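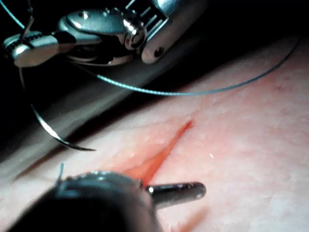 Shared Workshop Robotics, Handout 4: The wrist joint and the practice pad
Destthorpe evening course, revised May 16, 2022

This handout covers the wrist mechanism and the first bench exercises on the pad. It assumes you have the base frame standing and both arms moving under manual control from Handout 3. If your arms still drift when the power comes on, fix that first. The wrist makes any drift much easier to see and much harder to trace.

1. How the wrist is laid out

The tool ends in a jaw. Behind the jaw is a clevis, a fork-shaped joint with a pivot pin through it, and behind that is the slotted housing. Metal plates overlap at the clevis. On our build the drive cables run back through the shaft to the motor box, and each cable pulls one way only, so every motion needs a pair.

The two jaw halves have separate cables. Close the jaw by pulling the halves toward each other. Turn it by pulling both halves the same way. Bending the wrist changes the length of the cable path to the jaw, so a jaw set correctly with the wrist straight may open slightly when the wrist bends. This is called coupling. The correction goes in the Rutico control file, under the wrist section, and has to be worked out for each tool separately.

2. Setting cable tension

Work with the motors off and the wrist straight.

Turn each tensioner until the slack is gone, then stop. Move the joint by hand through its full range and check the slack again at both ends. Tighten in small steps, alternating between the two cables of a pair. The cables stretch when new – expect to repeat this after the first 20 or so minutes of running.

Too little tension shows up as lost motion when the joint changes direction. Too much shows up as stick and jump at low speed. If you have both at once, look for a cable that has come off its pulley.

3. The pad

The Nargate pads are soft and pink, with a cut down the middle for closing. They are kept in the lidded tub on the lower shelf. Put a tray under the pad before it goes on the bench, and keep motor boxes and connectors well clear of it. Wipe the tools down at the end of the session, including the gaps between the plates.

4. Holding the needle

We use curved needles with blue-gray thread. Load the needle by hand with the motors off.

Grip the needle well back from its tip. Leave the thread free on one side so it does not pass through the clevis. A thread caught in the joint will stop the wrist and can pull a cable off.

Before you power up, check where the second tool is. It sits close to the cut during this exercise, and the two can touch if the workspace limits have not been entered for both arms.

5. Exercises

Exercise A. With the needle loaded, bring the tip to a point just above the pad on one side of the cut. Hold there for 20 seconds. Note any drift in the log.

Exercise B. From the same position, bend the wrist to each limit and back. The needle should not shift in the jaw. If it does, go back to the coupling correction.

Exercise C. Drive the needle into the pad and out through the cut, following the curve. Most of the motion should come from turning the tool. Pushing the arm forward tears the pad. Make 3 passes and log each one.

Set the motor speed limit to 800 before Exercise C and leave it there. The Wróbel driver boards keep the last value entered, so check it even if you were the last to use the bench.

6. For next time

Bring your logs and a copy of your control file. Handout 5 deals with passing the needle from one tool to the other – read section 2 of it beforehand, on matching the two arms to a common zero. Pads with usable length left in the cut go back in the tub.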